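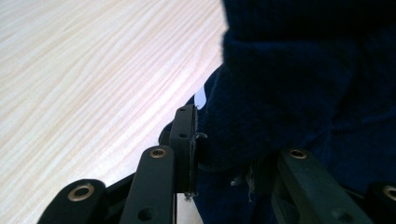
I'm tired of being told my house should have less in it. Every fall, usually in October, somebody on the internet starts up about clearing out before winter, and I end up standing in the hallway with a trash bag feeling guilty about a drawer.

Look, I did the big purge once. We were moving from Hesden to a smaller place in Stomlow and I got rid of everything I hadn't touched in a year. Felt great! For maybe two weeks. Then it got cold, and I went out and bought back half of it: a second blanket, a soup pot, the kind of ugly thick sweater you only wear in the house. I spent close to nothing on the old ones and a silly amount on the new ones.

The rule about a year never made sense to me anyway. I don't use my jumper cables every year (thank goodness). I still want them in the trunk.

I get that some people really do drown in stuff, and I'm not making fun of that. But most of us have a full closet and a messy shelf, and that's just what living somewhere looks like. So I'm keeping the spare scarves and the board game with 2 pieces missing. My sister-in-law can have an empty counter if she likes one. I'd like somewhere to put my mug down, and I've got that already.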